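Tuesday, late

Tea's gone cold twice and I still haven't eaten anything you could call dinner, but I want to get today down before it blurs into the rest of the week. December always does that to me. One long gray smear of parcels and dark afternoons, and then it's January and I can't remember a thing I did.

So! The old tower. I have been putting this off since Wojciech dropped off the last lot of parts, and this morning I told myself I was going to get inside it before lunch or give the whole thing away. (I say that a lot. I never give anything away. There's a shelf at home that proves it.)

Bus was late, the 251 as usual, and it was packed with kids in paper crowns, so I got in after Dela and she had already claimed the good stool. She's working through the keyboards that came over from Godcombe, popping keys off with a butter knife and humming. I don't mind the humming. I mind that it's the same song as last week, and that I had it in my head all the way home tonight and have it in there now.

I started with the processor because I wanted the scary part done first. I've handled plenty of them and I still hold my breath. All that money and cleverness in a flat little square, and you're supposed to touch only the edges, and of course the second you know that, your nose itches. Ebenezer told me once that he sneezed with one in his hand and just stood there afterward like a statue, waiting to find out if his life was over. 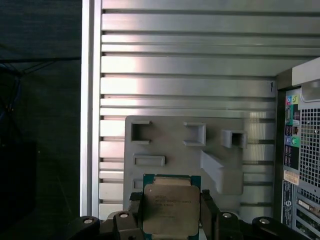
Anyway, I tried to read the markings and gave up. My eyes are not what they were. I need the stronger glasses, the ones in the green case, and the green case is in my other coat, and my other coat is at Augustina's from Sunday. I must text her. I must also text her about the soup pot, which I'm pretty sure is mine, and which she's been calling hers for so long that I'm starting to doubt myself.

Mohammed-Awal came by with the list for the Asamoah school. They want 2 working desktops for the library by the end of term and he wrote "working" with a line under it, which I thought was a bit pointed. He and I had a long talk about whether it's worth buying new memory or going through the box of odds and ends first. I said box, he said new. We ended up at box, mostly because the price from Drutwood was 469 for what he wanted and he went very quiet when he saw it. Then he ate one of my tangerines without asking and left.

I do love a computer with its side off, though. I know that's a funny thing to love. When I was little my uncle had a radio he'd open up on the kitchen table, and I'd kneel on a chair and look down into it like it was a town. The tall things were buildings and the wires were roads. I still do that! I was looking down at the board today and thinking who would live where. The power supply would be the factory, obviously. Somebody grumpy would live in the drive cage.

Dela caught me smiling at it and asked what was so funny and I said nothing, because how do you explain that to a person holding a butter knife.
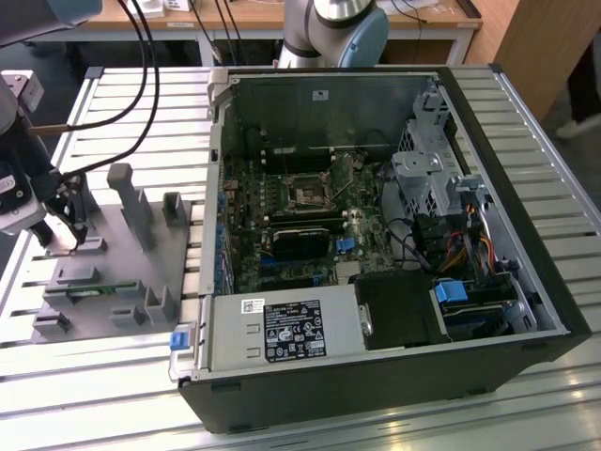 Last edited Tuesday, 11:42 p.m.

Whoever designed that case was thinking about the poor soul who'd have to work on it, and I'd like to shake their hand. Blue bits for the parts you're meant to pull or press! A blue handle at the power supply, a light blue tab on the drive carrier. I wish my whole house worked that way. I'd put a blue tab on the kitchen drawer that sticks, and on the window in the bathroom, and on Wojciech when he's in a mood.

The cables are the part I never enjoy. Red, yellow, orange, all bunched up together, and then the black ones wandering across the board wherever they please. Ebenezer ties his with little twists of bread bag wire and they come out looking like a magazine. Mine look like the drawer where I keep the string. I've decided I'm fine with that, as long as they stay out of the fan.

I do like having the small stuff in proper slots, I'll say that. For years I used a muffin tin. It was a good muffin tin, too, and I've never quite trusted it with muffins since.

Lunch was rice from the place on the corner, the one with the Waria calendar in the window, and I ate it standing up outside so I wouldn't drop any on the bench. Too cold for that, really. My fingers didn't come right for an hour and I wasn't going near a socket full of tiny contacts with fingers like that, so I swept the floor and sorted screws until I could feel them again – the fingers, not the screws. Found 3 that don't belong to anything. They went in the jar.

Things for tomorrow, while I remember. Text Augustina (coat, glasses, pot). Look for the paste, which I had on Friday and have not seen since. Ask Dela to please learn another song. Go through the memory box with Mohammed-Awal before he changes his mind and orders from Drutwood anyway.

There's an egg and half an onion in the fridge. I'm going to go and make something out of that and then bed.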